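About Hirvonen

A workshop for solid wood tops and the people who want to learn to make them

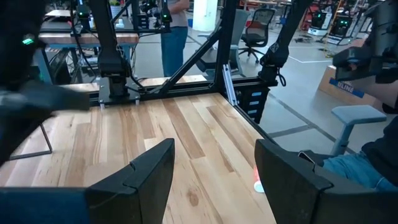 A hardwood strip tabletop in pale and honey tones.

Hirvonen makes tabletops, counters and workbench tops from solid hardwood, and teaches evening and daytime classes in the same building. We sell direct to homes, cafes and schools. We also take in older tops for repair.

How we started

The shop opened in 2000 in a former feed store on the edge of Hondo. Signe Vídalín had been making cutting boards and small benches in her garage, and the orders had outgrown it. For the first few years she worked alone and rented half the floor to a bicycle repair business. When that business moved out, she bought a wide belt sander and put it where the bike stands had been. It is still there.

Rhun Prosser joined as a finisher and now runs production. He set up our drying room and wrote the moisture log we still use for every stack of boards.

What we make

Most of our work is edge-glued strip tops, usually in maple, birch or ash. Customers can choose how much color variation they want. Our standard grade, Baken, allows small knots and mixed light and brown strips. Our select grade, Stundine, is sorted for even color and costs more. Both grades are the same thickness and use the same glue.

We cut to size and can round corners, drill cable holes and fit threaded inserts. We do not make cabinets or chairs, but we can suggest shops that do. Lead time is usually around 4 weeks, longer before the holidays.

Classes

We offer 21 classes a year. The beginner course covers milling, glue-up, flattening and oil finishing, and each student takes home a small tabletop. Evening sessions start at 6:30 p.m. and no experience is needed. The repair course is for people with a damaged top of their own to bring in. Registration for the fall courses opens in April.

Students under 16 need an adult with them in the machine room. Eye and ear protection is provided. Please wear closed shoes.

The shop today

There are 11 of us, including two apprentices. Apprenticeships run for three years and are paid from the first day. Offcuts go to local schools, and sawdust goes to a nearby farm for bedding.

Visiting

The showroom is open from 9 a.m. to 4 p.m. If you want a quote, bring your measurements and a rough sketch. Parking is behind the building, next to the loading door.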